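Wurnon started on a kitchen counter with one drain that wouldn't stop leaking and a cupboard full of half-used bottles. Shanthi Sivakumar was going to sort them out over a July weekend. Took the whole month. By the end she had a shelf, a label maker and a list of people asking if she'd do theirs next.

So that's us. We do refills and bottle sorting for homes, small offices and a couple of schools. You bring your empties (rinsed please!), we fill them, label them, send you home.

## What we do

- Refills – dish liquid, hand soap, laundry, floor cleaner, vinegar
- Cap matching. Big one. Bring the bottle, we'll dig through the cap drawer
- Under-sink cleanouts, by appointment
- Talks for schools, short ones, kids get to pour

We carry 51 refill products right now. Two of them are only here in winter. If something's missing off the shelf ask, it's probably in back.

## Where we are

Unit 59, Ekanayake Yard, behind the tile place. Door sticks, push hard. Open from 9:30 in the morning, last refill at 5:45 because the pumps need washing out and that takes longer than you'd think.

We also drop off at Duka, the corner grocery, for people who can't get over to the yard. Leave your bottles in a bag with your name on it. Not just a first name – we had four Annas last month.

## Who we are

Shanthi runs the shop and does the ordering. Evari is our sister shop across town, smaller, same prices, better parking. Three of us go back and forth depending on who's got the van.

Last year we filled 2657 bottles between the two shops. Shanthi keeps the tally in a notebook and will show you if you ask.

## How we sort

Everything goes on a white tabletop first. Easier to see drips and to tell one clear plastic from another. Then by size, then by what was in it. Caps stay on til the very end, becuase a loose cap is a lost cap. We like a color for each kind of thing when we can get it. Green, red, whatever turns up. Makes it quicker to grab the right one with wet hands. 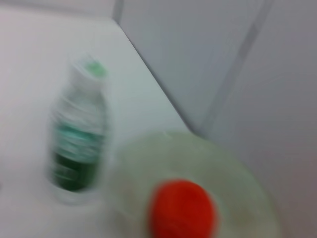
Labels we leave alone if they still say whats inside. If you want a plain one we print it, no charge up to five. Wide containers go on the low shelf, tall bottles at the back, and anything we can't identify doesn't get refilled, sorry. No exceptions on that one.

## Bringing stuff in

Clean and dry. Lids on. Nothing that held motor oil or paint. Around 200 spare bottles in the free bin most weeks so if you don't have one, take one.

School visits are booked through Shanthi at the counter. Give us two weeks' notice and tell us how many kids, plus if there's a sink in the room.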